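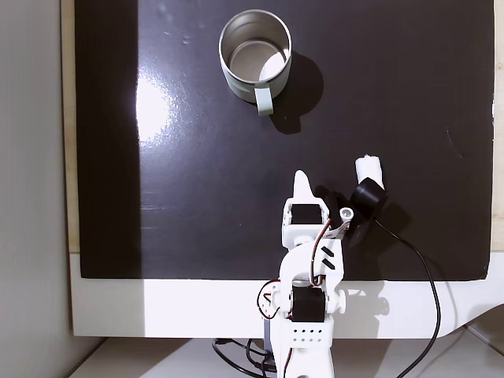

Work on the Trevovano apartment resumed in the morning with the kitchenware, which had been left for last. The inventory for the household now runs to 1,469 items, and Heloísa Toledo has asked that every one of them be seen under good light before it is assigned to a box. The black board from the old display cabinet has served well for this purpose. Pale pieces stand out against it, and the metal mug is a fair instance: the outside has a faint green cast and the handle is a pale mint, while the inside is plain stainless steel. I had entered it in the earlier list as white. The entry has been corrected. The gloss of the board is a disadvantage near the window, where the light comes back off it in a hard white patch, and I shall ask for a matte one in March if the budget permits.

12 February 2026. Present: myself, Ismael Damasceno, and Jerome Maglaya until noon.

The mug belongs with the breakfast things in Box 33, although its companions have not been located. Mrs. Fontana stated in her letter that there was a set, bought at Skereck before the family moved, and that her father would drink from no other cup. Her letter does not give the number. Mr. Maglaya went through the lower cupboards again and found two saucers and a sugar bowl, neither related. The question is to be put to Rosario Fontana directly when she telephones.

It was agreed that metal items would be wrapped in tissue and would not be placed against the glazed ware. Mr. Damasceno raised the matter of felt sleeves. The supplier at Goltstead will not sell fewer than 200, and the cost was quoted at 575 before delivery. I declined for the present. Clean dish towels will be used for the larger pots, of which there are a good many more than the first list suggested.

The afternoon was given to labels. The old ones have begun to lift at the corners and several have come away entirely – the fault of the adhesive, in my opinion, and of the damp in the back hall. Replacements were written by hand and checked against the register. One duplicate number was found, in the linen section, and struck out.

Osvaldo Camargo called at four to confirm that the storage room on Rangel will be available as planned. He requires the key returned the same evening. I have noted this on the inside cover as well.

Remaining for tomorrow: the cutlery drawer, the two shelves above the stove, and the reply to Mrs. Fontana – to be sent before the midday mail.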